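Coswood Repair Fund: progress report for November
Prepared by Hadi Khasawneh

We said in the proposal that small grants for furniture repair would keep good pieces out of the dump. Halfway in, I am less sure of that than I was.

The fund has received 92 requests. We paid out on 50 of them, mostly for chairs, drawers and loose table legs. Those figures look healthy and I would ask you not to lean on them too hard. A paid claim tells us that a bill was settled. It does not tell us the owner would have thrown the thing away otherwise, and when we phoned people to ask, most said they would have kept it in the garage.

The Abu Hammour shop is doing steady work. Brekitz is slower and costs more per job — their manager blames glue prices, which I don't find convincing given that both shops buy from the same supplier. I have asked for invoices and will pass them on.

Painted and carved pieces remain a problem. Our flat rate was set with plain kitchen chairs in mind, and 7 requests for carved work were turned down on cost alone. Emine wants a second rate for these. I would rather see what the first one buys before adding another.

The evening classes drew around 3 regulars. I suggest we stop them and move the money to repairs.

Still open: the storage lease, the van insurance, and whether the follow-up calls continue into spring.
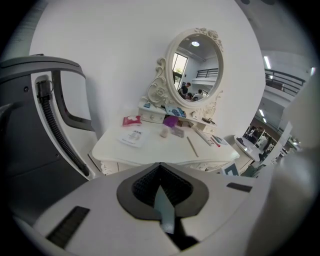

2 min read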